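Handout 5 – Faults that don't look like faults
Course notes, F. Kumarasinghe. Read before lab.

Recap from last time: an e-stop handles the fault you can see. Today – the quiet ones.

Case: the Komberg knob job. Arm closes on a knob, turns it, lets go, logs a success. Over 200 turns logged. Then someone reads the log next to the knob positions and 2 of the knobs have not moved at all. Fingers slid round the plastic, wrist did its full rotation, software was happy.

What the log checked: wrist angle, finger closed. What it didnt check: the knob.

Terms for the quiz – slip, false success, overtravel, grip force limit.

Fix used at Bilgin: look at the knob before and after, compare. Costs 5 seconds a turn. Rirkcombe went with a torque threshold instead, cheaper but it trips on stiff knobs.

Toy stove, one setup: 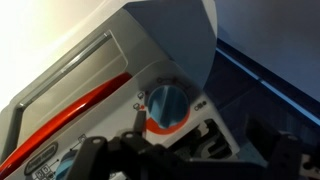
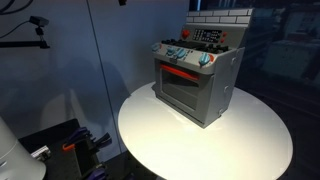
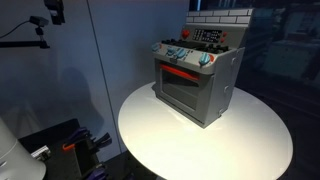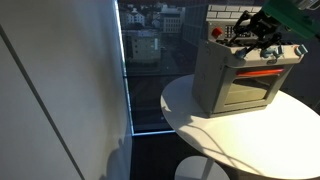

Slip gets worse when the grip point is off center, so approach matters as much as force. Nastia (our planner) picks one approach per knob and keeps it even if the base has shifted a bit. Look at the two middle knobs on the stove, set close together – a wide finger opening there can foul the neighbor, and a narrow one leaves no room for error. The end knobs are more forgiving on one side. Safety side: if the fingers jam and the wrist keeps turning, the load goes into the part or the linkage. Set the torque limit BEFORE the first run, low, then raise it in small steps. Hands out of reach while you do it.

For next time: write a sucess check for a knob turn that does not use wrist angle. Half a page, bring it to lab.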